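Notes pour mon intervention — reconversion de l'ancien siège Zirklow
4 mars 2022

Avant de commencer

Vérifier le micro. Boire un verre d'eau. Ne pas parler trop vite, la dernière fois j'avais fini avec un quart d'heure d'avance et tout le monde regardait le buffet.

Ouverture

Bonjour à toutes et à tous, merci d'être venus si nombreux ! Je vais vous parler d'un immeuble que beaucoup d'entre vous ont longé sans le regarder : l'ancien siège de la compagnie Zirklow, quai Tasamau. Des bureaux, des bureaux, encore des bureaux, et dans 3 ans, si tout va bien, 76 logements en location. Je suis entrée dans le projet par la petite porte, pour un simple relevé des façades, et puis je n'en suis plus ressortie.

(Demander qui, dans la salle, a déjà travaillé dans un immeuble des années soixante. Laisser lever les mains.)

Pourquoi on ne démolit pas

C'est la première question qu'on me pose, toujours. La structure est saine, voilà. Des poteaux en béton bien réguliers, des planchers qui ont été calculés pour porter des archives, donc très largement dimensionnés. Le propriétaire, la foncière Givitz, avait fait chiffrer la démolition et le résultat a refroidi tout le monde assez vite. Il y a aussi la façade, avec ses allèges en céramique verte, que personnellement je trouve magnifique (je sais, je sais, on n'est pas tous d'accord).

Passer vite sur le chiffrage, le détail est dans le dossier distribué à l'entrée. 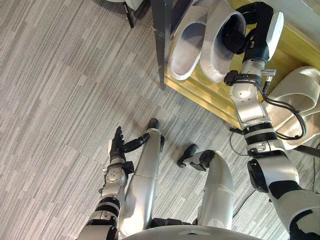 Le vrai problème : la profondeur

Un plateau de bureaux, c'est profond. Chez nous, 19 mètres d'une façade à l'autre. Pour des bureaux on allume les néons et on n'y pense plus, mais allez mettre une chambre au milieu de tout ça ! On a dessiné des appartements en longueur, on a dessiné des duplex, on a même envisagé de percer un patio central, que le bureau d'études Teixeira a regardé avec beaucoup de patience avant de nous demander où passeraient les ascenseurs.

La solution retenue est plus modeste. Les pièces de vie et les chambres vont en façade, les salles d'eau et les rangements derrière, et tout ce qui reste au cœur du plateau devient commun : buanderie, local à vélos au rez-de-chaussée, caves dans les étages. Des caves au sixième, oui. Les gens rient et ensuite ils en veulent une.

(Si question sur la ventilation : gaines verticales dans les anciennes colonnes techniques. Ne pas se lancer dans le désenfumage, sinon on y est encore ce soir.)

Les fenêtres

Alors là, je pourrais tenir une heure. Il y en a 387 à remplacer, toutes fixes à l'origine puisque le bâtiment était climatisé. On voulait garder le dessin d'aluminium très fin et pouvoir ouvrir quand même — deux choses qui ne vont pas du tout ensemble. Le prototype a été posé en septembre au deuxième étage, côté cour. Il ferme bien. La poignée est trop haute, on la descend.

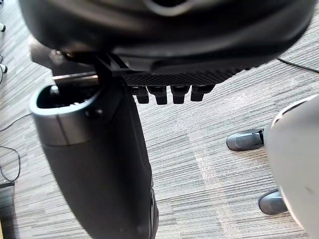
Loyers et calendrier

Rester prudente ici. Les loyers ne sont pas arrêtés, Givitz attend encore l'accord de sa banque et je n'ai pas à annoncer quoi que ce soit à sa place. Dire seulement qu'il y aura des deux-pièces surtout, quelques grands logements dans les angles, et que le rez-de-chaussée sur le quai reste commercial.

Le curage commence par les étages hauts. Rappeler aux riverains que le trottoir sera réduit pendant le chantier et que l'arrêt de bus sera déplacé devant la pharmacie.

Questions

Prendre d'abord celles du fond de la salle, on les oublie tout le temps. Pour le stationnement, renvoyer au plan du sous-sol, page quatre du dossier.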